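Clearing a Crowded Desk: Your Questions, Answered With Some Doubt 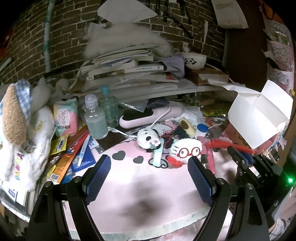 A pink desk with the hair-straightening brush in the middle and everything else crowded in.

Do I need to buy organizers first?

No. I'm suspicious of any tidying advice that begins with a shopping trip. I once spent 220 on Kadach drawer inserts and ended up with the same clutter, now in compartments. Use a shoebox for a month and see if you still want something nicer.

Where should a hair tool with a cord live?

Off the desk. A heated brush takes up the best spot and its cord snags whatever is small. Let it cool, wrap the cord loosely (tight winding is hard on it) and put it in a drawer or on a hook.

Are plush toys and keychains clutter?

Depends who you ask. The strict people say yes. I say a little plush character in red glasses has as much right to a desk as a pen does. A panda keychain belongs on keys or a bag, though — if it's been lying flat since October, it isn't doing much for you.

What about bottles?

Drinks and half-full bottles should stay well away from paper. Caps loosen. I don't believe anyone who says theirs never do.

Pads, lip balm, tubes of cream?

One pouch, one place. Sitompul sells a "desk wellness caddy" for this and I can't see what it does that a pencil case doesn't.

Does the "one in, one out" rule work?

For about a week, in my experience. Valdemar Ketilsson swears by it and says he got rid of 380 things that way. I've seen his closet.

Is a light-colored desk harder to keep clean?

It shows pen marks and makeup sooner, yes. Warm water and a drop of dish soap gets most of it. Cisberg's surface spray left streaks on mine, so I went back to the soap.

How long should all this take?

One evening for a desk. Anyone selling you a 30-day plan is selling you a plan. Start with trash and empty boxes, then pens, then the things you'd be sad to lose.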